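Thursday, August – grocery put-away, bench 2

Picked up from Chi-keung's notes. Question for the week is the same as before: can the arm put away a small shop without anyone touching the table between items. Task is produce from tabletop into basket, one item at a time, any order. Plastic items only until the grip force is sorted out.

Changes since last entry:

- Finger pads swapped back to the softer pair. The hard ones marked the tomato.
- Approach height raised. Hoi-yan had it clipping the basket rim on the way over.
- Release now waits for the wrist to settle. Costs time, but the old version threw things.
- Emum planner rebuilt with the new basket model. The old model was a plain box and knew nothing about an oval rim.

Log from the overnight simulation is 336 runs, all with the Ceraten contact settings. I don't trust the leafy items in there. The model treats a leaf as a stiff plate, so it grips the leaf edge and scores it as a pass. On the bench that grasp folds or slides. Ettore wants 1000 runs before we change anything else. Fine by me, but fix the leaf first or we get the same error with better statistics.

Round things are close to done as a class. The fingers come down either side, close on the widest part, lift. Trouble starts when two items touch: the outside finger has room, the inside one has to go into the gap, and it nudges the neighbor. Pao-chu suggested picking from the outer edge of the pile inward. Trying that order now. 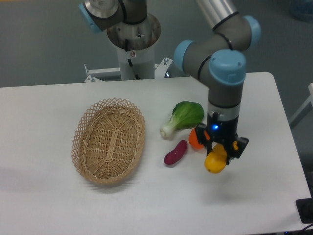
*Lemon lifted, basket still empty. Orange, bok choy and sweet potato left on the table.*

Sweet potato should go across the short axis. The planner keeps proposing end to end, which is a bad grasp on anything that shape. Added a penalty for it, not tuned.

On the larger question – a person clears this table in a few seconds without looking at it properly. We are slower by a long way and still choosing the item set to suit the fingers. Usable for a demo. Would not put it in a kitchen.

To do:

- Leaf model (me)
- Bok choy by the stalk only, ignore the leaf
- Ask Chun-yin whether the Clurnow force readout can be logged with the joint data
- Repeat with basket on the other side of the table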